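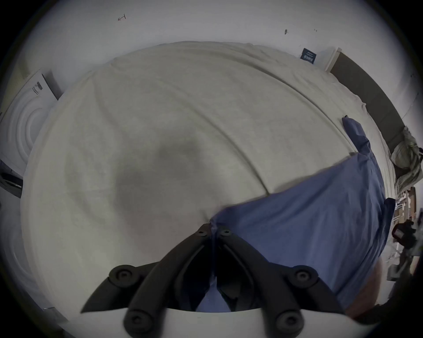
How to Budget for Hand-Held Grippers in a Bedding Task Project

Posted 12/3/22 by Dayana Rengifo

This page covers the purchase plan for a small set of hand-held grippers used to record household fabric work: pulling a sheet flat, moving a pillowcase, folding a blanket. It assumes you already have a task list and a robot arm that will use the results. It does not cover the arm.

Step 1. Write the task list before the parts list

Fabric work is hard on fingertips and easy on payload. A bed sheet weighs little, but the tips have to close on a thin fold and hold it while the operator pulls. List every task with the thinnest material and the widest object in it. Those two entries decide the tip shape and the opening width, and most of the price follows from them.

If hard objects such as boxes are also on the list, put them on a separate line. One finger set seldom does both jobs well, and a second set of tips is cheaper than a second gripper.

Step 2. Choose printed or machined links

For linkage fingers there are two common routes.

Printed plastic links are cheap and can be replaced on site. Wear shows up first at the pivots, where the screw holes open out and the tips stop meeting squarely. Machined links last longer but have a lead time, and a broken one stops work until the replacement arrives.

We went with printed links for the Marty units. Anselmo Palomino runs the printer and keeps one full set of links per gripper in a labeled bag. Thick links with rounded edges are worth the extra material. Thin ones catch on hems.

Step 3. Set the unit count

Buy one gripper per operator, plus one spare for the whole group. Do not share units between operators on the same shift. Handover time looks small on paper and is not small by Friday.

Step 4. Fill in the budget

Our figures for the first round, in dollars, before tax:

Grippers, printed parts and hardware: 3679
Cameras, mounts and storage cards: not included, already owned
Spare links, screws and tip pads: 500
Bedding and other fabric stock: 147
Shipping: 90
Total: 4416

The spare parts line is the one people cut. Leave it alone. Tip pads in particular are a consumable, and the pad you can get in a hurry is usually the wrong hardness.

Fabric stock needs its own line too. Buy sheets in at least two weights and colors. Pale sheets on a pale mattress are a normal household case and belong in the set, but so do dark pillowcases and patterned covers.

Step 5. Plan the rooms

A real bedroom costs less than a built one – no rent on a studio, no furniture to buy – but it takes more scheduling. Allow for the following:

Clear standing room on at least one long side of the bed
A place to set the gripper down between takes, off the bed
Somewhere to copy files at the end of the day
Time to put the room back as it was

We priced a built room through Mesanus and dropped it. The cost was higher than the whole gripper budget.

Step 6. Order in two batches

Order two units first. Run them on the full task list for a week, record every failure by part, then release the rest of the order. Alberg held our quoted price on hardware between batches, but get this in writing from any supplier. Dotside would not, so we bought all of their screws at once.

Step 7. Review the spares in March

Compare the parts used with the parts bought. If tip pads are running out faster than links, check the closing force before ordering more. If links are failing at the same pivot each time, change the print orientation for that link and update the drawing number on the order sheet.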